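Jerthorpe Household Textile Reuse Program
Interim Progress Report to the Gukham Fund
Submitted April 12, 2020

1. Purpose of this report

This report covers the second half of the first grant year. It describes progress against the work plan agreed with the Fund in September, notes two changes to that plan, and sets out the work remaining before the final report.

2. Collection

The program accepted 2,217 pounds of household textiles during the period, mainly bed linen, curtains, and towels. Intake was strongest at the Bárány Street site, which is close to the bus depot and keeps evening hours. The Eso site opened later than planned. Its lease was signed on schedule, but the fire inspection had to be repeated after the rear exit door was replaced.

Material that arrives damp is still the main cause of rejection. Revised drop-off instructions were mailed to households in both service areas, and the same wording now appears on the collection bins.

3. Sorting and repair

Sorting moved to a single room at Bárány Street. Items are graded on arrival and either repaired, cut down for cleaning cloths, or baled for sale to a fiber processor. The repair bench handled 162 items, most of them curtains in need of new hems or heading tape.

Repair classes were offered to residents without charge. Each class can take up to 40 people, and the hand-sewing session filled before the registration deadline. The machine-sewing session drew fewer people than expected — the hours conflicted with the school day — and it will be moved to the evening when classes resume.

4. Changes to the work plan

Public classes and in-person drop-off are suspended until further notice. Staff have used the time to bring the intake records up to date. The program also asks the Fund to approve moving five percent of the travel line to storage, to cover shelving at the Eso site. The total budget is unchanged.

5. Work remaining

The program will finish the grading manual, renew the agreement with the fiber processor, and complete the Eso fit-out. Class dates will be set once public gatherings are permitted. Unspent class fees for instructors will be carried forward, subject to the Fund's written consent.

Questions about this report may be directed to Tuấn Đoàn, Program Manager.
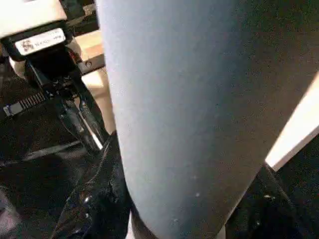 Photo: Jerthorpe Household Textile Reuse Program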